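Both hands are on!

I've been putting off this post until I could say that, so there it is. Left and right, silver palms, black fingers, each on the end of its own arm, and both of them answering when I call. If you've been reading since September you'll remember the left one spent a good while in a shoebox under my bench at the Tristow workshop while I worked up the nerve to redo the wrist wiring. Ilham Yeoh finally sat down next to me one evening and we just did it (with a lot of tea, and one cable made up backwards, my fault).

The software side is a pile of scripts I call Mathew, after the street I lived on when I started it. It's up to 1263 lines now and I can still find my way around in it, mostly. The newest part lets me save a hand pose and blend into it over 30 steps, so the fingers close smoothly and don't snap shut like a mousetrap. I love watching it. I've probably run the open and close loop far more than any test needs.

The current job is boxes. I want the two hands to work together on an ordinary cardboard box with the flaps open, which sounds dull until you try it. Flaps bend. The box slides on the cloth. Each thumb wants its own angle, and a pose that suits the left one is no good mirrored straight over to the right.
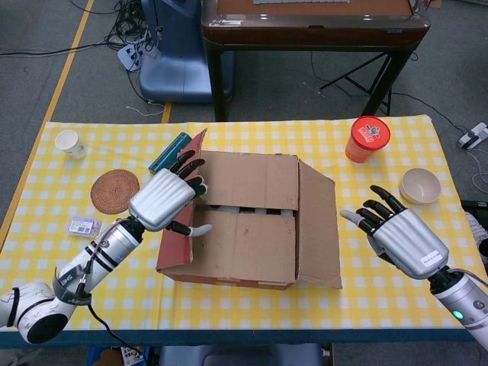 Last updated: September, 9:16 pm

I put the checkered tablecloth down and keep cups, a bowl and a woven coaster near the box, so the arms have to mind what's beside them. Malathi Pinto wants me to try heavier cups next. We'll see!

Still on the list: tidy the cable at the left wrist, write the pose file format down properly before I forget it, and slow the approach for the last 27 millimeters above the cardboard. Areti Kokkinos has offered to look at the thumb code, and I'm taking her up on that before she changes her mind.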